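Robots in Everyday Work, Handout 6
Notes for the visit to the Dernmont open day, Sat 11 August

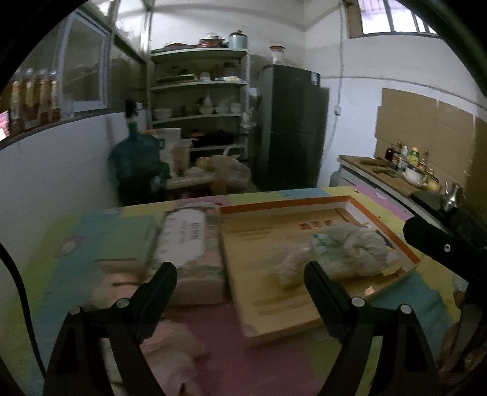 The visit has two parts. In the morning we join the demonstration of hand-held grippers, and after lunch there is a talk by the Zollesar group. Please read these notes before you come, as the guides speak quite fast.

A hand-held gripper is moved by a person, but its fingers are like the fingers of a robot. The person does a household task with it, and the recorded movements are used later for teaching a robot arm. At the demonstration you may try this yourself. Each turn takes 8 minutes.

What to observe

Soft things. A plastic bag changes its shape when it is touched. Compare it with a stiff box and write down what is different for the fingers.

The approach. From which side do the fingers come, and how wide are they open before they close?

Two hands. Notice when the second gripper only keeps an object in place.

The Firow hall has room for 50 visitors, so we go in two groups. The lists hang outside room 121. Bags must stay in the cloakroom, but paper and pencil are allowed.

After the visit

Write one page on a task you know from your own kitchen. Divide it into small steps and mark the step which you think is most difficult for a gripper. The Nseir text from February can help you with the terms.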